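**Project Irkusard, fault report**
R. Ostrowski, 9/5/18

Task: left arm picks up a book and puts it on the shelf. Left gripper stopped closing partway thru the long run. No error on screen. Controller logged the close command as done, fingers stayed open. Happened 3 times before we pulled power.

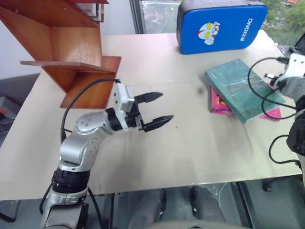 First guess was the motor. Wrong, motor ran fine on the bench supply. Checked firmware next, wasted two days on it. Then Laitinen (our log script) showed the gripper dropping off the bus for 312 ms, always when the elbow was bent hard. So, cable. The black one comes out of the top of the white bracket, arcs over and drops down next to the elbow, and every bend pulls on the connector. Pin was backing out. Over 3,000 cycles on it by then.

Fix so far: new connector, more slack, clip on the bracket. Right arm gets the same chnage.

Still to do
- timeout if gripper position doesnt match the command
- e-stop test with both arms moving
- rerun the long test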